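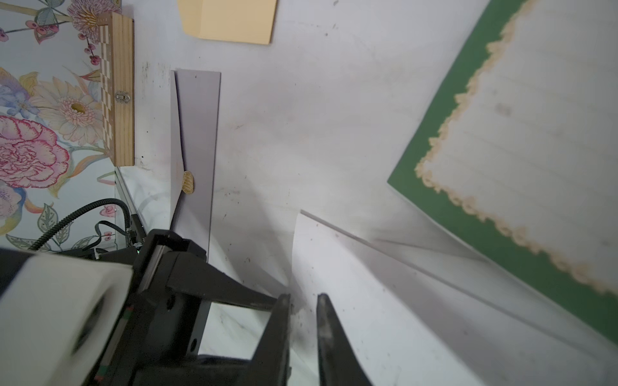

Gripper does not open after bus error, arm keeps moving

Irar Workbench Forum > Faults and Safety

kohei_ebihara
Hello everyone. I have a problem with my two-arm table and I would like some advice before I run it again. The arms are Brevberg, the gripper controllers are Valtard, and the software is Belay, with almost all settings as they were delivered. The work is paper handling: envelopes, cards, letter sheets.

The fault is this. The left gripper closes on a sheet, the arm lifts, and somewhere in the wrist turn the controller reports error 66 (bus timeout). After this the gripper does not accept the open command. It stays closed with the last current value, which is 208 in my configuration. The part that worries me is that the arm does not stop. It finishes its path and starts the next one with the gripper still closed. Yesterday it pulled a sheet against the other arm and the sheet ripped. My hand was near the table to take away an envelope, and I had to step back quickly.

I have restarted everything and changed the power supply. The error comes back, mostly after lunch when the machine has been running for some hours.

tsion.lencho
Please do not run it with a hand inside until this is solved. The ripped sheet is the small problem.

For the error itself, I would look at the cable first. Error 66 during a wrist turn was a tired connector on two of our arms. How is your cable going over the wrist? Can you show it?

kohei_ebihara
Thank you, you are right about the hand. I have stopped the work for today.
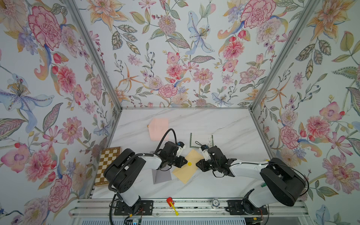 Both arms over the table, cables as I normally run them.

There is no cable clamp at the wrist. I removed it in August when I changed the fingers and I did not put it back.

obsa_k
The clamp is probably your answer. Without it the plug takes the pull on each turn. Put it back, change the plug, and the fault is gone. I would not search in the software.

mesfin.alemneh
I do not agree with Obsa, or only with one half. A bad plug explains why the bus is lost. It does not explain why the arm continues. In Belay the gripper and the arm are two separate tasks, and the arm task does not ask if the gripper is alive unless you switch this on. The setting is "peer_stop", and it is off when delivered. If you repair the plug only, the next bad plug will give you the same movement.

Also look at the watchdog time. It is 1000 ms when delivered. A fast arm can travel a long way in one second.

obsa_k
I switched on peer_stop last year and it stopped my table for every little delay. We could not finish one shift. So I am careful to recommend it.

mesfin.alemneh
Which retry count did you have? With zero retries it will stop for every lost packet, yes. I use 16 retries at a short interval and I have very few false stops. A false stop costs me a walk to the table, and I accept this.

kohei_ebihara
I did some tests this morning with slow speed and nobody inside the guard line. First I moved the cable near the plug by hand with the arm standing still. Error 66 came immediately, and it came again on each repeat. So Tsion and Obsa are correct about the connector.

Then I let the gripper hold a piece of paper and pulled out the plug completely.

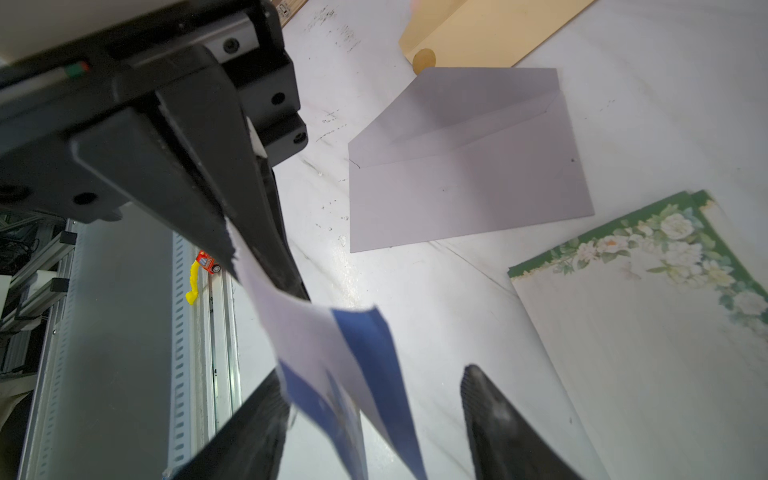
With peer_stop off, the arm continued, same as before. With peer_stop on, it stopped, but the gripper stayed closed and I had to power off the controller to get the paper out. I had expected that it would open by itself.

konrad_ortner
It should not open by itself. For paper it does not matter, but the same controller is used by people who lift heavier things, and for them an open gripper after a fault is worse. Holding is correct. Please write on the table how to release it, so that the next person does not pull with the fingers.

One more remark. peer_stop is a software stop. It is not a replacement for the emergency button, and you should not put your hand between the arms only for the reason that it is on.

tsion.lencho
Agreed with Konrad. Kohei, do you have a button within reach from the place where you stand?

kohei_ebihara
I have one, but it is at the right side and I usually stand at the left. I will order a second one.

What I have changed until now: new plug, clamp mounted again, peer_stop on with 16 retries. The watchdog is still 1000 ms. I tried a shorter value and got false stops when both arms turned together, so I need more time for this point.

obsa_k
Check if both grippers share one bus line. Mine did, and the false stops became much fewer after I separated them. I still say your clamp was the start of it.

kohei_ebihara
They share one line. I will separate them and write here again after a full day of running.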